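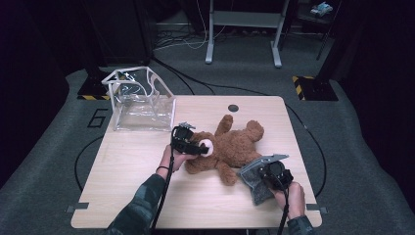 Robotics club news

The manipulation group is back at the Pirihi building on January 2, 2024, and will spend the first half of term on soft objects. Members work in pairs with the hand-held grippers, packing a teddy bear and a cloth into a clear bag. The target is 300 recorded runs, with 102 finished in December.

Cloth is still the hard part - it folds under the fingers and the runs take longer. Mereana Dunstan has rewritten the task sheet, so please read it before your first session.

There are 11 places left. Sessions last 40 minutes. Sign up on the list by the door.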